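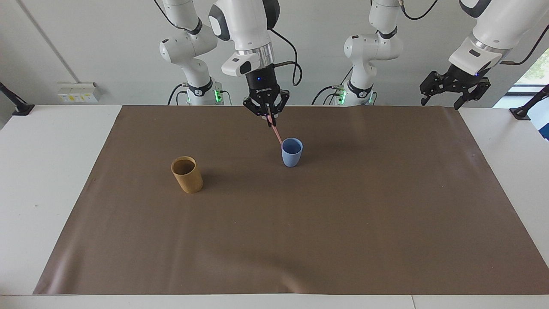
Cups and a Straw: Our Table Setups, Spring Gallery

Posted April 1, 2022

Welcome, and thank you for stopping by! We have been meaning to put up a page of our plain little table setups ever since November, when the cupboard at Nullombridge was finally sorted and we found ourselves the proud keepers of 74 cups (and, I'm sorry to say, far fewer straws). Most of the colors get their turn sooner or later, but there is something so cheerful about a blue one next to a warmer, earthier one that we keep coming back to the pair.

Two cups, one pink straw
The thin pink straw is right by the rim of the light blue cup, and I do love those two colors together, like something from an ice cream counter. The other cup stands off to the left, straight-sided and sturdy looking, and all that brown underneath lets everything show up nicely against the white table.

Blue and gold, from higher up
Looking down into them you get a much better idea of the shapes: the blue one tapers, the yellowish one goes straight up and down, and each is a little darker inside than at the rim. The brown paper has a wrinkle near the top edge, which I find rather homey.

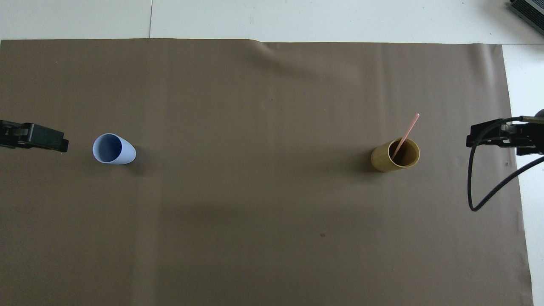
Jocelyn Villanueva writes that she lays brown paper for her own straw and cup games too, and that she rolls it backward overnight so the ends won't curl. She would also like to know whether paper straws hold up as well as plastic ones, as hers go soft at the tip after one afternoon of juice.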